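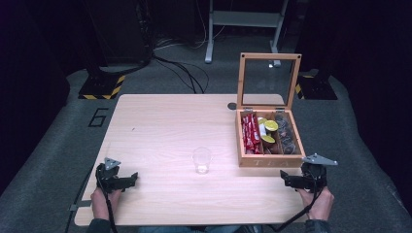 Devendra Goel
Workshop host and tea nut at Treloar

September 19, 2019

How to make cold-brewed tea that tastes like tea

I drank iced tea for years before I tried brewing it cold, and I'm still a little annoyed about all those summers. Cold brewing is the easiest thing I teach. You put leaves in cold water, you put the water in the fridge, and you go to bed. In the morning you have something sweet and clear, with hardly any of that dry, rough feeling you get from hot tea poured over ice.

What you need

A jug or jar with a lid, big enough for a full batch. Glass is nicest, as plastic holds on to smells (my old one tasted of onion for a month!). A fine strainer. Tea, loose or in bags. Cold water that you like the taste of by itself.

I use 10 grams of loose tea per liter, so a big party batch of 2000 ml takes 20 grams. If you don't own a scale, start with two heaping teaspoons of small leaves per liter, more if the leaves are big and fluffy, and adjust next time. With bags, use four per liter.

Steps

Rinse the jug with very hot water and let it cool. The tea is never going to be heated, so you want everything clean before you begin.

Put the tea in first and pour the cold water over it. Loose leaves should have room to move, so skip the little metal ball and strain later. Stir once. Some leaves will float and look stubborn – they'll sink.

Cover it and put it straight in the fridge. Please don't leave it on the counter or in a sunny window, however pretty it looks there.

Wait. Green tea is ready in four to six hours, oolong and black in eight to twelve. White tea is wonderfully forgiving and I've left it for a whole day. Taste a spoonful early the first time you try a new tea, then again every couple of hours, and write down when you liked it best.

Strain it into a clean jug, or just lift the bags out. Don't squeeze them! All the bitterness you avoided is sitting in there.

Drink it within 3 days. The flavor is brightest on day one.

Which teas to start with

Any decent Darjeeling is lovely this way, and so is jasmine green. My own favorite is the rolled oolong from Purkon, which opens up overnight into leaves as long as my finger and comes out tasting of peaches. Smoky teas are an odd one. I love them cold and my whole family leaves the room.

For herbal blends, I make them hot and chill them afterward. Dried fruit and roots need the heat to give up much flavor, and boiling water is the safer choice for them anyway.

If it went wrong

Too weak: add more tea next time before you add more hours. Too strong: top it up with cold water in the glass. Cloudy: probably dust from the bottom of the packet, so run it through a paper coffee filter. Flat: check your water first, then how long the packet has been open.

I'll be pouring six of these at the Womus open day in November, including one with cucumber that I'm still arguing with myself about.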